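Review: Varma two-arm bench cell, considered as a purchase for stemware handling

Reviewed by Manikandan Reddy
Posted 02/02/2023

Unit tested: Varma bench cell with two arms, wrist cameras and enclosure
Period of use: 5 months
Bought by: Madora, glassware packing and display, Arnthorpe site
Verdict: buy, if the spares line is in the same purchase order

Background to the purchase

Madora rents out table settings for events. The slow part of a return is the glass: goblets come back mixed by color, go onto display racks by the foot, and come off again for packing. We wanted to know whether a pair of small arms could take over the rack work before we committed to a full line. The cell went in as a trial with a fixed budget and no systems integrator.

Three quotes were compared. The other two were single-arm units with a larger payload. Payload is the wrong number to shop on for this job. A goblet weighs very little, and the constraint is reach into a crowded rack with a second gripper already near it. We set a sample rack with curled metal arms on the bench, added colored goblets, and asked each supplier how its arm would approach a glass hanging behind another one. Only Varma answered with two arms.
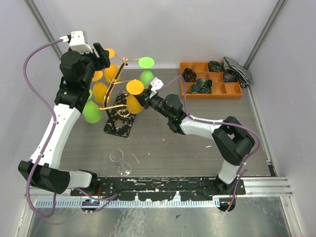

The quoted price covered both arms, the front mounting beam, the rails, the panels on the back and sides, and one gripper per arm. It did not cover spare finger pads, spare cables, test glassware or anything to put the glassware on. Those four lines came to more than we had set aside, and Vasanthi Palaniappan, who holds the equipment budget at Arnthorpe, had to move money from the May allocation to cover them. Put them in the first request. A second request for small parts takes as long to approve as the original one.

Footprint

Measure the enclosure, then add walking room at the front for whoever resets the glasses. The working surface looks generous on the drawing. In use, the rack takes the middle, glasses standing upright take the space in front of it, and a compartment tray for cloth items takes a back corner. With both arms reaching in, there is not much surface left over.

Our own plan had a second rack on the same surface. It was dropped in the first week. If your process needs two racks, budget for two cells or a larger surface, and ask for the reach envelope of both arms on one sheet before you sign.

Arms and cabling

Motion is smooth at low speed and acceptable at medium speed. We have not used high speed with glass and do not plan to. Repeatability has been good enough to return to the same rack arm without reteaching during a shift.

The cables are the weak point of the design. They run outside the links, from the wrist back to the base, with slack left in loops at the elbow. This makes a cable quick to swap. It also means the loops have to be included in any clearance check, and the planning software supplied with the cell does not model them. Allow staff time for this. We spent 3 days on clearance paths that the sales sheet implied would take an afternoon.

A rack with scrolled arms is a harder fixture than a straight one. The foot of a glass has to come in at the right height and slide along without touching the curl at the end. If you have any choice in the fixture, buy the plainest rack that will hold your glass. We did not have a choice, as the customer-facing racks are the ones in stock.

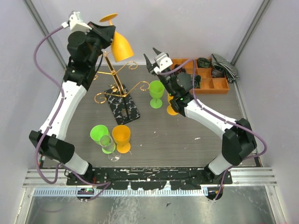 Grippers and finger pads

The gripper is a two-finger parallel type. It holds a goblet by the stem, just under the foot, and for hanging glasses this is the correct place. The grip force can be set low enough for our stems. The setting is buried two menus down and resets after a firmware update, so write the value on the cabinet.

Pads are a consumable and should be costed as one. Ours show scuffs and small chips, and the finger bodies scratch as well. We are on our second set and now keep 4 pairs on the shelf. Plinumico sells a softer replacement pad that fits the same fingers. It grips colored stems well, but it marks clear ones, so we went back to the standard part.

The wrist view is the feature I would pay for again. A hanging goblet seen from the gripper is mostly foot, and the foot hides the bowl and a good part of the rack behind it. An operator who has only the overhead view tends to close early. Both views on one monitor fixed that for our two operators.
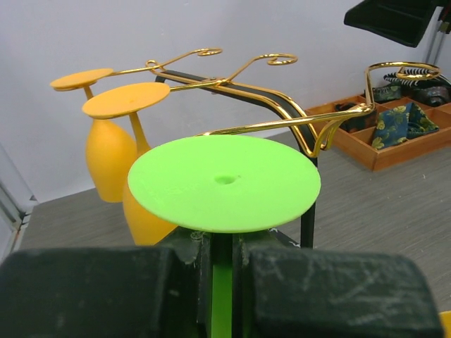 Budget notes for anyone planning the same

Price the cell as the smaller half of the project. The items below are listed in the order in which they surprised us.

Glassware for testing. Order 17 of each color you handle and write them off on day one. Do not use stock.

Finger pads. Two sets with the order, more once you know your own wear rate.

Cables. One spare per arm. Lead time was longer than for the arms themselves.

Operator time. Plan for one person full time through setup, then part time. The cell does not run unattended in our shop.

Surface and beam finish. The front beam on ours is heavily chipped down to pale metal. It has no effect on function. If the cell will be in view of customers, ask for a bare metal beam.

Complaints

The manual covers one arm at a time and says almost nothing about running the pair. Support answered every message, usually the next day, and sent the missing pages as loose files. The panels are light in color and show up stray reflections from overhead lamps, so we moved one lamp. The toothed rack at the front is open and needs brushing out - add it to the cleaning sheet.

Would we buy a second one

Yes, with the larger work surface and the spares on the same order. Vasanthi has asked for one more quarter of pad and cable costs before it goes into the plan. I will add those numbers to this review when they are in.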